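Balaskas Toy Library: frequently asked questions

Last updated in October. If your question is not answered below, ask at the desk or ring during opening hours.

Who can borrow?
Anyone living in the Skumemach area with a child under seven in the house, including grandparents and childminders. You need one proof of address. We keep a card for each household, so there is no need to register children separately.

How many things can I take at once?
3 items per household. A boxed set counts as one item. A plush toy counts as one item however small it is, except where it belongs to a set and has the set number on its tag.

How long can I keep them?
18 days. You can renew once by phone if no other family has asked for the item. Large items such as the ride-on cars cannot be renewed.

Is there a charge?
Membership is free. Late items cost 50p a day for each item, up to the price of replacing it. We do not charge for days when we are closed.

When are you open?
Monday to Saturday from half past nine. We close at four, and at noon on Saturday. The returns hatch on the Rusell Street side is open at all times, but please don't put boxed sets through it. The lids come off and the pieces end up on the floor.

How many toys do you have?
The catalogue has 300 entries. Some are out at any one time, and a few will be in the wash or waiting for a repair.

Do I have to wash soft toys before I bring them back?
No. Please don't, even if they have been dropped in the mud. We wash every soft toy ourselves between loans, at a low temperature and in a mesh bag, and air-dry it. Home tumble-drying has ruined several — the filling goes into lumps and the stitching on the faces pulls. Tell us at the desk if there has been a spill so that we can treat the mark first.

What if a toy has been near someone who is ill?
Put it in a tied bag and hand it over at the desk. Don't use the hatch. We set it aside for a week before washing it.

Can we play with things before choosing?
Yes, at the play table. Small soft toys can be tried there, and so can most of the puzzles. Please leave whatever you don't want on the tabletop when you have finished. We check it for loose threads and put it back ourselves, so it goes to the right compartment. 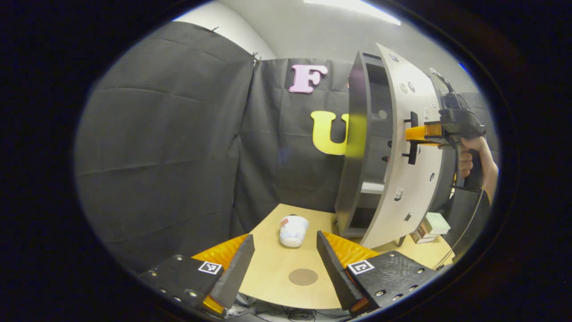

One parent wrote to ask whether this could be changed, as her son likes putting the toys away and gets upset at leaving them lying there. We have talked it over and children are welcome to hand their toys in at the desk instead. The checking still has to be done by us.

Are the small plush toys safe for babies?
Each entry in the catalogue gives an age. Anything with hard eyes, buttons or a ribbon is marked for three and over. Embroidered faces are usually fine from birth, but look at the label on the one you are borrowing.

We lost a piece. What should we do?
Tell us which set it came from. Lost pieces often turn up under a car seat weeks later, so we wait a month before charging. For the Dota building sets we hold spares and there is normally nothing to pay.

Do you take donations?
Yes, if the toy is clean and complete and still has its safety label. We can't take soft toys without a label, home-knitted ones included. Bring donations in during the week, as there is no room to store them on Saturdays.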